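Graltuvero Home Help > Bathrooms > Cleaning and storage

Toothpaste mug leaves a ring on the counter and goes slimy inside

Posted by Kristýna Urban, 26 Feb 2023
Viewed 3052 times

I rent a room in Skastidbridge with a basin and vanity unit in it. The bathroom proper is down the hall and shared, so I keep my toothbrush and toothpaste in here. They live in a mug in the back corner of the counter, by the wall. Every week or so there is a grey paste in the bottom of the mug and a pale ring under it on the counter. The counter has a marble look but I don't know if it is real stone, and the agent couldn't tell me. I would like to stop the ring coming back without buying a lot of things. I can't drill into the wall.
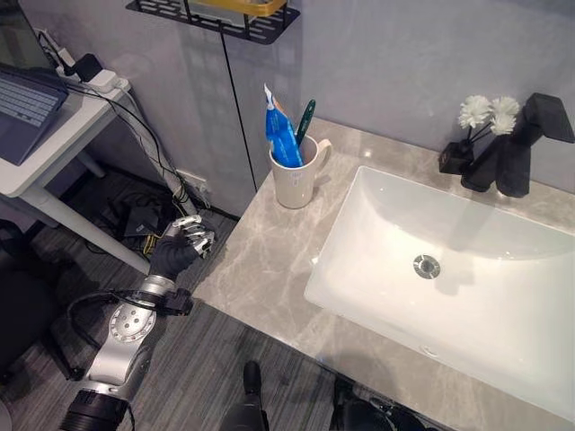
What I have tried so far

Washing the mug with washing-up liquid. It comes up clean and then it is the same again ten days later.

Putting a folded flannel under the mug. The flannel stayed damp and smelled.

Standing the toothpaste on its cap behind the tap, next to the flowers. It falls over. The fake flowers also collect dust and then the dust gets wet, so I would sooner keep things away from them. Going back to the mug was easier.

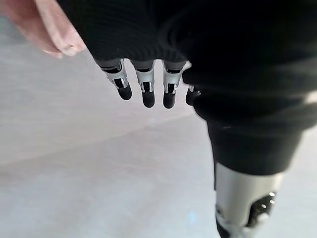

I also tried laying the toothbrush flat on the edge of the basin for a while, but it rolled into the sink more than once and I didn't like the bristles touching the counter. So I want to stay with the mug if I can. The other thing to mention is that my desk is in the same room with the laptop on it, and the floor is carpet, so I don't want anything that drips when I carry it about.
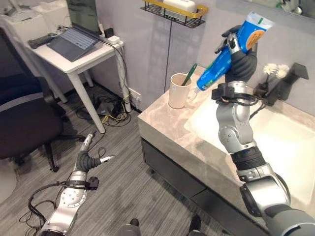
Mug and toothbrush at the back left of the counter, with the toothpaste held up above it and the basin to the right.

For wiping down I use ordinary soft cloths and no spray. I have been told vinegar gets rid of rings but also that it ruins marble. Which is right?
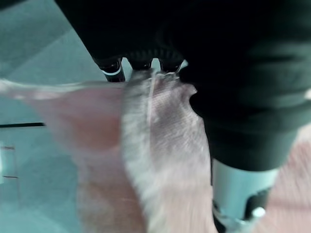
Replies

Noonan

Both are right. Vinegar shifts limescale and it will also dull real marble, so leave it alone until you know what the counter is. The same goes for lemon juice and most bathroom descalers. Warm water with a drop of washing-up liquid is safe on either. Wipe, rinse the cloth, wipe again, then dry with a second cloth. The drying matters most, as the ring is probably hard water left behind when the drips from the mug evaporate.

For the mug:

1. Take the toothpaste out and keep it somewhere else. A lot of the grey stuff is toothpaste from round the nozzle, mixed with water off the brush.
2. Shake the brush hard over the basin before you put it back.
3. Tip the mug out every night. It takes a few seconds.
4. Once a week fill it with hot water and a spoonful of bicarb, leave it for 10 minutes and go round the inside with an old brush. Rinse well.

Look at the underside of the mug too. If it has a rough unglazed foot, that part soaks up water and keeps the ring going. A saucer underneath will catch it, and you can wash the saucer with your dishes.

Lotis

just get a wall holder, the sticky ones. mine cost 4 pounds and has been up since December

Kristýna Urban

Thanks both. The mug does have a rough foot, I had not noticed. I've put a saucer under it and the toothpaste is going in the drawer of my desk. Lotis, I'm not sure about the sticky kind, the paint in here comes off very easily and I want my deposit back.

Noonan

Then stay with the saucer. If the ring that is already there won't go with soapy water, ask the agent again about the stone before you try anything stronger.

195 people found this page useful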